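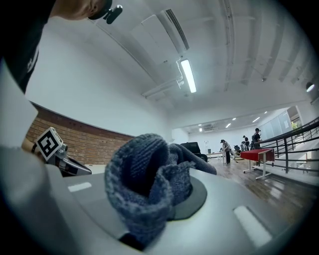 Iron tablets every second day may suit some patients just as well, clinic trial suggests

5/4/23

Taking an iron tablet every second day lifted iron stores by much the same amount as taking one daily, according to a small trial run through the Totunholm health centre.

The trial followed 200 adults with low iron for 12 weeks. Half took a standard tablet each morning and half took the same tablet on alternate mornings. Blood tests at the end showed no meaningful difference in ferritin, the protein used to measure how much iron the body has stored.

Stomach complaints were less common in the alternate-day group. Nausea and constipation are the usual reasons people give up on iron tablets, said Dr Uzma Rajput, who led the work.

"We see patients who stop after a fortnight and don't tell their GP," she said. "If half the tablets gets them to the same place, that's worth knowing."

Dr Rajput said the body makes more of a hormone called hepcidin after a dose of iron, and this limits how much of the next dose is absorbed. Leaving a day between tablets gives the level time to fall.

The trial did not include pregnant women, children or people with kidney disease, and the results should not be applied to them. Eight participants dropped out before the final blood test, five of them from the daily group.

Gisela Schmieder, a haematology nurse at the Dijkstra clinic who was not involved in the trial, said the findings matched what she hears from patients but a longer study was needed. People with severe anaemia often need a quicker response, she said, and some will still be offered an infusion.

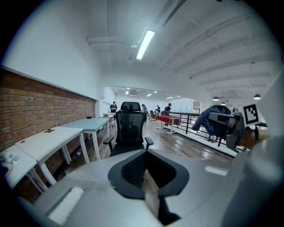 A black mesh office chair. Photo: supplied

Anyone already taking iron should speak to their doctor or pharmacist before changing the dose. Tea, coffee and calcium supplements can all reduce absorption and are best kept a couple of hours apart from the tablet.

A follow-up trial is due to start recruiting in November.

Comments (3)

Keith Costigan
Been on the every second day plan for a while on my doctor's advice. Much easier on the gut. Only trouble is remembering which day it is, so I mark the calendar.

Vaughan McKinnon
Would have liked to see how the liquid iron compares. Tablets never agreed with me at all.

Italo Colombo
@Vaughan ask your pharmacist, mine had me try the liquid first. Tastes awful but you get used to it.

Search this site Enter keyword Go

Contact us | Copyright Tradenus | Back to top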